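发件人：Chang-ho Um
收件人：包装车间讨论列表
日期：04/02/2026
主题：回复：混装线改造以后，大家手上的活怎么变

各位同事，大家好：

先谢谢京泰把话说得这么直。我拖了好几天才回，这几天一直在和早班、晚班的人聊，想多听一点再动笔，写着写着又长了，请多包涵。先把他的原信引在下面，方便没看到的人：

> Kyung-tae Cheon 写道：
> 听说 Valow 那边的礼盒混装线已经上了夹取设备，Flundano 这边也快了。我在这条线上站了六年，手一摸就知道袋子封没封好。设备来了，我们这些人是去看屏幕，还是去搬箱子？培训算不算工时？计件的那部分工资怎么办？希望有人能讲清楚，别到时候贴张通知就算完。

京泰的几个问题，我能答的先答，答不了的也写明白，免得大家猜来猜去。

培训算工时，这一条已经定了，每人30个小时，排在正常班次里，不占休息。计件工资我还没有拿到准话，Dramex 的方案里只写了“过渡期保底”，过渡期多长、底是多少都没写。我已经去信追问，五月之前要是还没有书面答复，我会再在列表里说一声，到时候也请大家一起署名。
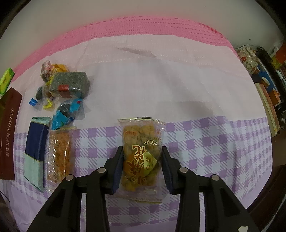

再说手上的活。混装最磨人的地方一直是软袋，硬盒子谁来拿都差不多，软袋可不一样，力气小了滑，力气大了里面的东西就碎，这个大家比我清楚。所以现在的做法是由熟手握着夹爪，一样一样地示范怎么拿，设备那边再照着学。像香酥这类小吃，膜又亮又滑，里面疙疙瘩瘩地贴着膜，两片带棱纹的夹垫得从左右两边贴上去，贴在哪一段、收多紧，就全看拿的人的手感了。糖果那一类更零碎，扭结的纸头、带锯齿的封口，各有各的脾气。我自己试过一个下午，老实讲，拿得很难看，Byun 组的几位大姐在旁边笑了我半天，后来还是她们一点一点教我怎么放松手腕。

所以我想跟京泰说，你那个“手一摸就知道”，眼下正是最要紧的东西。但也正因为这样，我觉得示范这件事不能当成顺手帮忙。现在轮到示范的同事，每班要做2个小时，工资按普通岗算，计件那块就空着了，等于越熟练的人去示范，拿到手的越少。这个道理讲不通，我在上次会上提过，主管点了头，可是点头不能当工资发，还得落在纸上。

另外有几位年纪大些的同事私下问我，是不是教会了设备，自己就没有位置了。我没有办法打包票，也不想说漂亮话哄人。我知道的是，全线73个人里，名单上写明要转岗的有6个，都是装箱末端的位置，转去来料检查和换型调整，本人都已经谈过一次。其余的岗位暂时不动，但“暂时”两个字写得太宽，我也请他们给个期限。

还有一件小事。夹爪握久了虎口会酸，晚班已经有人贴膏药了。各组要是也有这个情况，请记一下握了多长时间、哪只手，发给我或者直接回在列表里都行，我汇总了去要求中间加休息。别忍着，也别觉得是自己笨，那个东西本来就比剪刀沉，握法又别扭。

Flundano 这边的同事如果想先来看看，提前跟我说，我陪着走一圈，看完在休息室坐坐，茶是有的，点心就看那天剩什么了。京泰你要是能来最好，Byun 组的大姐们说想跟你比比谁拿得稳。

信写得太长了，漏掉的地方请大家接着补。

祝各位身体都好

Chang-ho Um
混装线，早班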